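Setting Up the Harnard Bench Arm and Recording a First Sorting Task

Murngate Equipment Loans – Guidance for Borrowing Institutions

1. Purpose of this guidance

The Harnard bench arm is supplied on loan to schools, colleges and community workshops through Murngate Equipment Loans. This page explains how to set up the arm, how to connect the wrist camera, and how to record and replay a first sorting task. It replaces the printed sheet that was packed with kits issued before May.

The guidance assumes that the reader has general experience of using a computer but has not used a robotic arm before. Institutions that already hold the Dellik controller should read section 4 with particular care, as the order of connection has changed.

2. What the kit contains

Each loan kit is issued in one grey case and contains the following:

Harnard bench arm with two-finger gripper fitted
Wrist camera and bracket
Dellik controller with mains lead
Hand controller
Table clamp and two protective pads
Skinner task software, supplied on a memory stick
Return form

Please check the contents against the return form on the day of delivery. Missing items should be reported to the loans desk before the arm is used. The kit does not include objects for handling. Borrowers are asked to provide their own, and advice on suitable items is given in section 6.

3. Preparing the table

The arm should be clamped to a firm, level table at least 700 mm deep. Folding tables are not suitable. The surface should be plain and, if possible, pale, as the wrist camera copes poorly with strong patterns and with polished wood that reflects the room lights.

Place one protective pad above the table edge and one below it, then tighten the clamp by hand. No tool is needed. The arm reaches 549 mm from the centre of its base, measured with the gripper closed. Nothing that could be damaged by contact should be kept within that distance, and people should stay outside it whenever the controller is switched on.

Even light gives the best results. Blinds should be drawn if direct sun falls on the table at any point in the session.

4. Connecting the controller and camera

Connections must be made in the order given.

Step 1. With the mains lead unplugged, connect the arm to the port marked A on the Dellik controller.

Step 2. Connect the wrist camera to port B. Leave enough slack in the cable for the wrist to turn fully in both directions.

Step 3. Connect the controller to the computer.

Step 4. Plug in the mains lead and switch on. The controller lamp will flash amber and then remain green.

Step 5. Open the Skinner software and select Find Arm. The camera view should open in the left-hand panel within a few seconds.

If the lamp remains amber, switch off, disconnect everything and begin again at Step 1. In the earlier version of the kit the camera was connected last. Doing so with the present controller will not cause damage, but the software will not find the camera until the controller is restarted.

5. Setting the home position

The home position is the point to which the arm returns between tasks. Using the hand controller, raise the gripper until it is well clear of the tallest object on the table, and then select Set Home. Move the arm away and select Go Home to confirm that it comes back to the same point.

The speed setting should be left at 8 for first use. Higher settings are locked on loan kits until the borrowing institution has completed the short induction call with Mbali Mkhize, who is responsible for training.

6. Choosing objects

Light, solid objects with flat or gently curved sides are the easiest to grip. Small blocks and short cylinders are recommended. Glass, liquids and anything with a sharp edge must not be used. A single object should weigh no more than 193 g.

The receiving container should be low and wide, so that the gripper can open above it without touching the rim. A shallow basket or tray serves well. Tall or narrow containers require a more exact release point and are better left until operators have gained some practice.

Strong, differing colours are helpful. The software does not depend upon them, but operators find it much easier to follow the camera view when the objects stand out from the table and from one another.

7. Recording the task

The first task is to pick up objects from the open table and place them in the container. One person should operate the hand controller and a second should remain beside the stop button.

Step 1. Place the container to one side of the working area and the objects on the open table in front of it.

Step 2. Select New Task, enter a name and select Record.

Step 3. Guide the open gripper down over the first object, close it, and lift. Pause briefly at the top of the lift.

Step 4. Move across to the container, lower the gripper until the object is just above the bottom, and open it.

Step 5. Raise the gripper clear of the rim before moving sideways. Omitting this step is the most common cause of a container being dragged across the table.

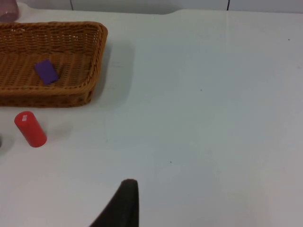

Step 6. Repeat for each remaining object, then select Go Home and Stop. The recording is saved under the name entered.

It is not necessary to work quickly. A slow recording can be replayed at a higher speed later, whereas hurried movements are repeated exactly as they were made – including any mistakes.

8. Replaying the task

Return every object to its starting place before replay. A strip of paper tape beside each one makes this easier. Select the saved task and then Replay, keeping one person at the stop button throughout.

The basic replay follows the recorded path and does not search for objects. If an object has been moved, the gripper will close on empty space and continue. The Adjust option uses the wrist camera to correct for small differences in position, and may be switched on once the basic replay runs reliably.

9. Common difficulties

The object slips during the lift. Lower the gripper a little further before closing, so that more of the finger is in contact.

The object turns as it is released. Open the gripper more slowly, or release from closer to the bottom of the container.

The camera view freezes. Check that the cable has not been pulled tight at the wrist, then restart the software.

The arm stops and the lamp shows red. The arm has met resistance. Remove the obstruction, press Reset on the controller and select Go Home.

10. Loan terms and support

Kits are lent for one school term and may be renewed once if no other institution is waiting. Delivery and collection are included in the loan charge. Repairs arising from normal use are carried out free of charge; damage caused by unsuitable objects or by liquids is charged to the borrower.

Applications for loan or renewal should be sent to Hiu-tung Tu at the loans desk. Technical questions may be sent to the same desk and should include the number printed inside the lid of the case.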